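Coding Skin Lesion Removals: What We Learned from 200 Practice Charts

Final project report, Medical Coding and Billing II
Candela Palacios and Esperanza Echevarría

Why we picked this topic

When our instructor handed out the topic list in the first week, most of the class went for orthopedics or the ER. We went straight for skin. Candela used to work the front desk at a dermatology office, and she remembered how often a bill for a mole removal came back with questions. We wanted to find out what was going wrong between the exam room and the claim, and we ended up enjoying it far more than we thought we would!

Our question was simple: when a chart describes the removal of a skin lesion, does the note give the coder enough to choose the right code?

How we did it

We used the Skalto practice chart library, which our program gets through the college. The library has 2,000 made-up outpatient notes, and we pulled 200 that mentioned a lesion being shaved, biopsied, destroyed or excised. Each of us coded every note alone, with the code book open and no talking. Then we compared answers in the Jalis lab on Friday afternoons and argued over the ones that didn't match (this was the best part of the whole project).

For every note we wrote down the type of procedure, whether the lesion was benign or malignant, the body site, the size, the margins and the kind of closure. If something was missing, we marked it missing and did not guess.

The size problem

Excision codes are chosen by the excised diameter, and that means the widest part of the lesion plus the narrowest margins needed on both sides. So a 1 cm lesion taken out with margins of 0.2 cm all the way around is coded as 1.4 cm, because the margin counts twice. It sounds easy on paper. Candela forgot to double the margin on her very first chart, and Esperanza did it on her third.

The harder charts gave a lesion size and said "adequate margins" with no number. A few gave no size at all except the one in the pathology report. We had been told in class that the pathology measurement is a poor stand-in, as tissue tends to shrink once it is removed, and seeing it in a chart made that rule finally stick. The surgeon should measure before cutting, and the number belongs in the procedure note.

Shave, biopsy or excision?

We disagreed here more than anywhere else. A note might say "excisional biopsy" in the heading and then describe a shave in the body. We learned to read the body of the note first and treat the heading as a hint. Did the blade go through the full thickness of the dermis? Was the aim to take a sample, or to remove the whole thing? Once we started asking those two questions out loud, we agreed a lot faster.

Closure

Simple closure is included in the excision code, so it doesn't get billed by itself. Intermediate and complex closures can be reported separately in many cases, but the note has to describe the work. "Closed in layers" got us part of the way. The notes we loved told us which layers and how long the repair was. Repairs of the same type in the same body site group are added together, and we made a little chart of the groups that we still keep taped inside our code books.

The pathology wait

Benign and malignant excisions are in different code families, so it makes sense to hold the claim until the pathology report is back. Our lab software, Rilier, let us park a claim with a reminder on it. We used that feature all the time.

Presentation day

We gave our talk in the Carretero room in June, with a poster, a handout and a short practice chart for everyone to try. Lots of people forgot to double the margin, and we felt much better about ourselves. Candela's aunt fed the whole group afterward, and we talked about modifiers right through the meal.

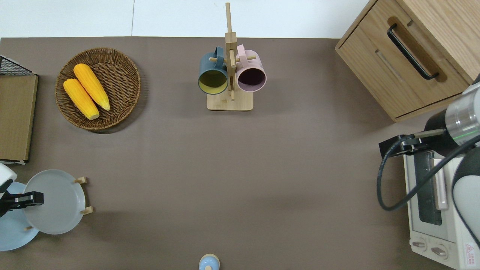 Two ears of corn in the woven basket.

What we would do next

We'd like to try the same thing with destruction codes, where the number of lesions matters and the notes can be very vague ("several treated"). We would also build a one-page template for providers, with blanks for site, size before excision, margins, depth and closure, and test whether notes written with it are easier to code. Esperanza has already started a draft.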